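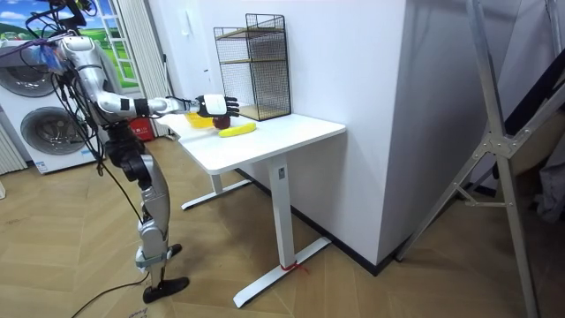

Feven Workneh thinks student theater should stop charging at the door, and she told me so in the lobby at Irthorpe, loudly, while I was still holding my ticket stub. Her case is simple. The actors are students, the audience is mostly students, and the hall is already paid for. So why should a sophomore hand over 10 dollars to watch her own roommate do Chekhov?

I've been chewing on that all week, and I've come around to disagreeing with her, though I didn't have a good answer at the time. (I mumbled something about lighting gels and went to find my seat.)

Home › Opinion › Stage and Screen
2018-10-15

The play was "Homurdale," a new one-act by Letay Tufa, and it was rough in places. The second scene runs long. There's a monologue about a ferry that I'd have cut in half. But I sat forward the whole time, and so did the row in front of me, and I think part of the reason is that we'd all decided to be there. We'd picked that over the couch. Ten dollars is not a lot, but it's enough to make you check your calendar first.

Compare that with the free showcase last March. I love a free showcase! I go to all of them. But people wandered in with burritos, stayed for one song, and wandered out again through the door right next to the stage. The poor kid playing the cello had to start over. I don't blame the crowd much - it cost them nothing to leave. 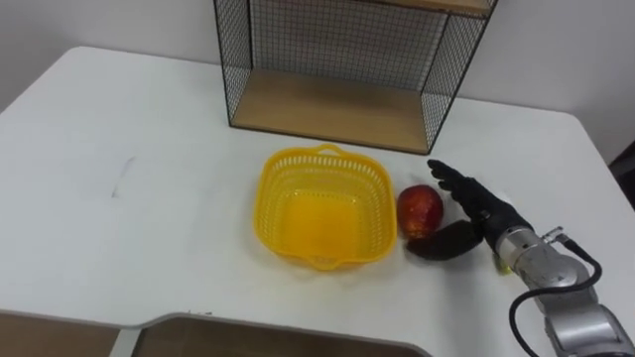
And then there's the money itself, which Feven waves off a little too fast. A paid hall is only a hall. Somebody still has to rent the costumes, and the rights to a published play are not cheap. When I was in the drama club, we did a whole season on bake sales and one very tired director's credit card. We had three productions planned and got through two. I still have the poster for the one that didn't happen.

What I'd give Feven is this: 10 dollars is too much for some people, and they're the ones who'll never say so. So let's have a pay-what-you-can night, and put it on opening night, when the house is full and buzzing, instead of tucking it away at the Sunday-matinee end of things when the cast is running on cough drops. Print it on the poster in big letters. Don't make anyone ask for it at the window.

I'd also like the company to try a few more odd new plays like Letay's and a few fewer Chekhovs, but that's a separate column and I've been told I already wrote it.

Anyway, I'm going back to see "Homurdale" again before it closes. I want to find out if they trimmed the ferry.

Comments (3)

Kilian Wyss: Please leave the ferry alone. It was my favorite part.

Qianru Fang: Pay-what-you-can on opening night is a great idea. I skipped two shows last year over the price and just told my friends I was busy.

Mahlet Teshome: I was the one with the burrito. Sorry, cello.

Related
Solberg Quartet plays to a packed chapel
Why I miss the paper program
Kandholm dancers take on a full-length ballet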